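Section 6. Recording at Home: Laying Out and Folding a Hooded Top

From the Ullska Robotics Club member guide, winter session. Last revised 20 December 2020.

If you have worked your way through Section 5, you have already paired your hand-held grippers with the Prollow app and had a good time picking up socks, so welcome to the part that everybody asks about! Hooded tops are a lovely challenge for the folding team. They have a hood that flops, sleeves that wander off, and drawstrings that get into everything. Please read the whole section through once before you start, even if you are the type who likes to dive right in (we have plenty of those, and we are very fond of them).

What you will need

Your pair of grippers, charged
The blue finger pads, pushed all the way on
One hooded top, any size, zipper or no zipper
A bed or large table with a plain cover
Your Tjoa log sheet and a pencil

6.1 Getting the bed ready

1. Pull the sheet smooth. It doesn't have to look like a hotel, and small ripples are fine, but big ridges will catch the fingertips.

2. Move pillows and blankets over to one side. You need a clear space that is wider than the top with its sleeves out.

3. Look for charging cables and tuck them well away from where your hands will travel.

CAUTION: Never let a cord run under the garment. A closed gripper can pull a phone or a lamp off a shelf before you notice you have hold of anything.

4. Open the curtains or turn on the ceiling light. Dark cloth soaks up a great deal of light, and folds that are plain to your eye can vanish in a recording.

6.2 Checking the grippers

1. Squeeze each handle 3 times, slowly. The jaws should open and close evenly, with no clicking.

2. Look at the ridged face of each finger pad and wipe off any lint. A barely damp cloth is best - please don't use hand cream wipes, which make the pads slippery for days.

3. Press "New task" in Prollow, choose "Hooded top," and wait for the tone.

NOTE: If the tone doesn't come, close the app and open it again before you go looking for anything more complicated. That takes care of most of the messages we get.

6.3 Laying out and folding

1. Spread the garment flat with the hood pointing away from you and the bottom hem nearest you.

2. Open your jaws before you come down to the cloth. Arriving with them half closed is the commonest slip among new members.

3. Take hold of one side and bring it toward the middle, sleeve and all. Let go, check the edge, then do the other side.

4. Fold the hood down over the body. Go gently here, as the hood likes to spring back up.

5. Bring the bottom hem up to meet the hood, and press "Stop."

Black tops on a mint-green sheet, with the gripper jaws open:

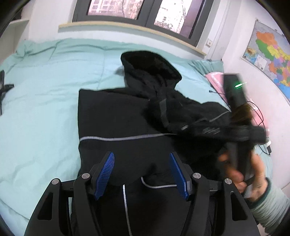
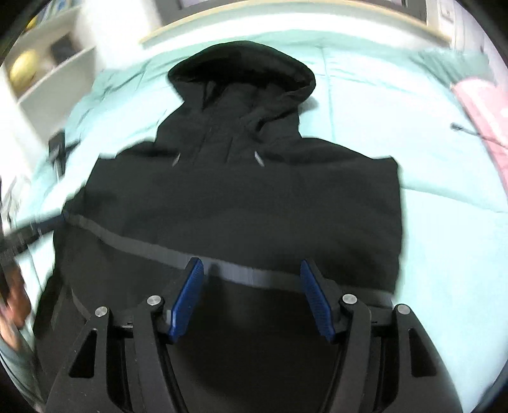
6.4 Saving your work

1. Watch your recording back at double speed. Keep it even if you fumbled a fold, as long as you carried on and finished. Please delete it if somebody walked in and started chatting.

2. Write the take number on your Tjoa sheet, along with the color of the garment and the color of the cover.

3. Upload to the club folder while the grippers charge. On a slow connection you may want to leave this going over supper.

NOTE: Our goal for the Cultudar challenge in January is 300 finished folds across the whole club, and each household has been asked for 33. Spread them over several evenings, please! Tired wrists make for sloppy folds, and we would much sooner have a smaller batch that you enjoyed making.

CAUTION: Stop after 6 takes and rest your hands. If your thumb or wrist is sore, put the grippers away until the next day.

When your last upload shows a green check mark, turn both grippers off, slip the pads into their bag, and go on to Section 7, where we tackle towels.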